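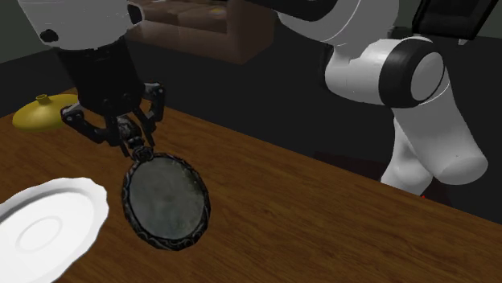 Ticket 337 - Table clearing task, hand mirror slips or swings during lift
Project: Poklow household chores, simulation track
Component: grasp planner, Drelleck release
Site: Grandport
Status: Open, workaround in place
Priority: Medium

Summary
The arm is asked to clear a living room table one object at a time. Plate and lid are handled within limits. The oval hand mirror is not. The planner picks the small loop at the top as the grasp point, the fingers close on it, and the mirror then hangs from a single pinch with nothing to stop it turning.

Expected
Mirror lifted, carried and set down flat, glass up, without touching the plate.

Observed
Of 32 runs, the mirror was set down correctly in 3. In the rest it either rotated out of the pinch during the carry or came down on its rim and tipped over. No planner errors were logged. Every one of these runs reports "grasp stable."

Log
09:10 - Reproduced with default settings. The loop is chosen each time because it is the narrowest part and scores highest for finger clearance.

09:45 - Raised pinch force. Slips are less frequent, swing is unchanged. Force is not the main problem.

10:30 - Cut carry speed by half. Swing drops, but the run now takes more than three minutes for one mirror. A person does this in two seconds while looking for something else.

11:20 - Suspected the relief pattern on the rim. Replaced the collision mesh with a smooth oval. The planner still prefers the loop. Original mesh restored.

13:05 - Blocked the loop as a grasp region. The planner moves to the rim and fails on approach, as the fingers hit the table before they can get under the edge. The mirror lies too flat for a side grasp.

14:40 - Tried a two-step plan: tilt by the loop, lower until the far end of the oval rests on the wood, then regrasp at the rim. Works when the plate is moved away first. With the plate in its usual spot, the regrasp path is rejected.

Workaround
Clear the plate before the mirror. Set task order by hand in the scene file. Leave carry speed at half.

Notes
The stability check looks only at contact between fingers and object. It has no term for a load hanging below the contact, so a swinging mirror passes. Fernandes uses the same check in its shop-floor bin task and should expect the same result with keys, tags or anything else picked up by a ring.

The chore demo planned for July lists "clears a table" as a finished skill. Suggest changing this to "clears dishes" until the ticket is closed.

Next step
Add a hanging-load term to the stability check and rerun with the plate in place.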